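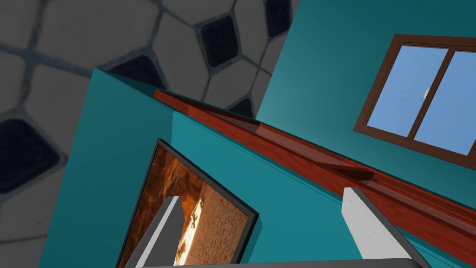 Intro to social movements reading group - which book first?

Posted by manzano_reader, May 20, 2018

Hi all! A few of us in Coltow want to start reading about protests and social movements, and I said I'd pick the first book (my own fault). I have Gwilym Edwards, The Waiting Street, on my shelf. It's 227 pages, so not scary, but I only got through chapter 2 before I got stuck on all the stuff about thresholds. Is it a decent starting point or should I look elsewhere?

Reply from plondent63

I love that book! Skip chapter 2 and go straight to the one on the Brorkard bus strike. He talked to more than 63 people who walked to work that December, and you get a real feel for how neighbors talked each other into it. I read it on a train and missed my stop.

Reply from kettle_and_co

Gonna disagree with plondent63. The strike chapter is a good read, but he only talked to people who joined in. What about the folks who kept riding the bus? If you leave them out you can explain pretty much anything after the fact. And chapter 2 is where he admits that, so please don't skip it.

Reply from plondent63

Fair, but this is a reading group, and if they start with thresholds they'll all quit by the second meeting. I've seen it happen - mine went from eight people to me and my sister.
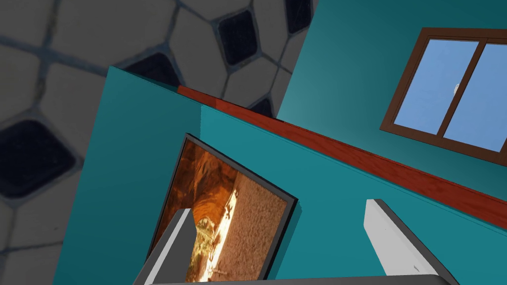

Reply from oddsock

I'm kind of in the middle. We read the strike chapter first, then went back to chapter 2 and argued about it for a whole evening. Worked fine for us. The last chapter is a slog though, he repeats himself a lot.

Reply from kettle_and_co

OK, I could live with that order. I still think the interviews are thin.

Reply from manzano_reader

Thanks everybody! Going with oddsock's plan, strike first and thresholds after. Does anyone know if the paperback has the same page numbers as the hardcover? We've got a mix of both.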